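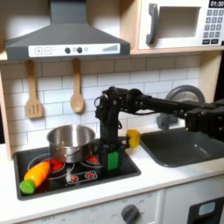 Kitchen exhaust: what the January airflow checks found

Newsletter > Building services > Ventilation

Print this item | E-mail this item

Rangehood performance in the Serra units has been a recurring entry in the maintenance log, and the usual complaint is that the hood is loud and the kitchen still smells of onions an hour later. Both symptoms tend to have the same cause, namely resistance in the duct. A fan working against a blocked filter or a crushed flexible duct moves less air and makes more noise doing it. Residents often respond by selecting a higher speed, and the controls encourage this. Even a play kitchen has the idea, with plus and minus buttons on the hood and a rising bar graph at the end of the strip. The bars on a real hood show the fan setting. They do not show airflow, and on a restricted duct the top setting may deliver little more than the one below it.

Said Naciri and Benedetta Negri tested 24 units in January using a capture box and a vane anemometer. Each hood was run at its highest speed with the kitchen window open 50 mm, then again with the window shut. The median reading with the window open was 147 litres per second. Closing the window reduced the flow in every unit, and the effect was largest in the ground-floor flats, where the door seals were replaced last winter. A tight flat needs a path for make-up air. Without one the hood pulls against the building envelope, and in two units it was drawing air back down the bathroom exhaust.

Filters were the next item. The aluminium mesh type fitted in these units should be washed monthly in hot water and detergent, or in the dishwasher on a normal cycle. Some discolouration of the mesh is to be expected and has no effect on performance. Filters must be fully dry before they go back. Do not line them with paper towel or the adhesive fleece sold at supermarkets – both load up with grease quickly and are a fire risk over a gas burner.

Ducting accounted for the worst results. The original installer used flexible foil duct in the ceiling space, in several cases with well over a metre of slack left coiled above the cupboard. Gualtiero Messina has drawn up a replacement detail in rigid 150 mm galvanised duct with no more than two bends, joints taped and screwed, and a backdraft damper at the wall cowl. The damper needs to swing freely. One of the cowls on the north side had been painted shut.

Quotes were sought from Lemby and Fleken for the ten units with the longest runs. Fleken's price includes patching the plasterboard and came in at nearly $2,000 per unit. Lemby's is lower but excludes patching and painting, so the two can't be compared until a painter has priced the balance. Elisa Messina is arranging that. Work in the remaining units will be limited to removing slack duct and replacing clamps, which can be done from the access hatch.

Recirculating hoods are a separate matter. Four owners have fitted them during renovations. They contain a charcoal filter that can't be washed and has to be replaced, generally every three to six months depending on use. They return moisture to the room, so a window should be open when boiling or steaming. Anyone planning to change from ducted to recirculating is asked to lodge the form first, as the open duct end has to be capped.

Readings for individual units are available from Gianni Mazza at the office. Owners who want their hood added to the next round should give him the model number, normally found on a plate behind the filter, and say whether the cooktop is gas or induction.

Print this item | E-mail this item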